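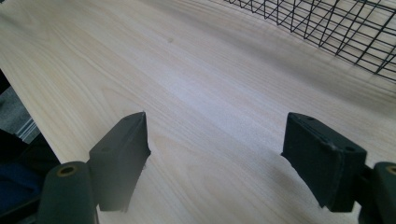

Bernadette Haddad

3. The Basket Task

3.1 Why a basket

The course asks each student team to pick one household chore and teach it to a robot by doing it many times with a pair of hand-held grippers. Our team, Staveck, wanted to fold a shirt. The team before us had also wanted to fold a shirt, and their report (Section 5, "Remaining Work") is the longest section of any report in the course archive. We chose putting a thing in a basket.

The choice was less cowardly than it sounds. Wire mesh is a rude material to work around. From a camera mounted near the fingers it is mostly holes, and the table shows through it, so a policy that finds objects by their solid color has very little to hold on to. Our first baseline, which we named Jarkberg after a board game none of us finished, treated the mesh as a pattern in the wood and drove the fingers straight at it.

3.2 Collection

We recorded 111 demonstrations in the first round and 641 in the second. The jump reflects a change in our understanding of the problem and also the end of midterms. Each demonstration starts with both grippers over bare wood, fingers open, and ends when the operator says "done" out loud. Operators were told to move at the speed of someone who is being paid by the hour. Most of them moved at the speed of someone with a class across campus, and we kept those runs too.

We threw out 11 demonstrations from the second round. The rule for throwing one out was agreed on beforehand – the object leaves the table – and we stuck to it even when the recovery was rather beautiful.
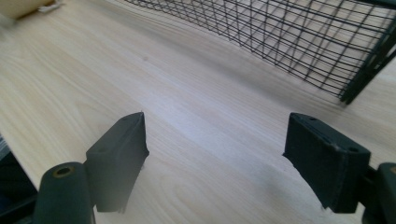
Flilberg, March

3.3 What the fingers see

The view from the gripper is dominated by the gripper. The two dark green finger pads hold their place along the bottom while everything of interest happens past them, often out of focus. Glare off the tabletop sits across the middle of the view, and in the first round we tried to remove it in software. The cleaned images looked very nice on our poster. The policy trained on them did worse than the one trained on the glare, and we went back to leaving things alone.

A second trouble is that the object and the basket may lie at opposite corners, with the object only partly in view. A person turns their head. Our policy has no head, so we gave it 2 previous views from the same camera along with the current one. This version is called Mollah in the tables that follow. It reaches for the object more patiently than Jarkberg did, and when it misses, it misses on the near side, where a second try is easy.

3.4 The view from above the hands

We also kept a wider view of each session. It was meant for checking our labels and was never fed to either policy. In practice it became the view we argued over, as it is the only one in which both grippers and the whole basket can be seen together.

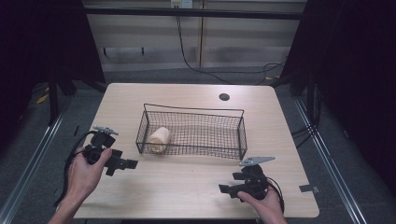 Figure 3. Wide view of the basket task, with one gripper in each hand and the cream-colored object inside the basket.

Two habits showed up there that the finger views had hidden. Operators tend to park the idle gripper close to the basket, and they tend to rest it at a slightly different angle every time. We had been labeling the idle gripper as "still." We now label it "waiting," and allow it a small drift before a run is marked as using both hands. Relabeling took most of a weekend and moved a good many runs from one column of Table 2 to the other, including several that I had already described in an abstract.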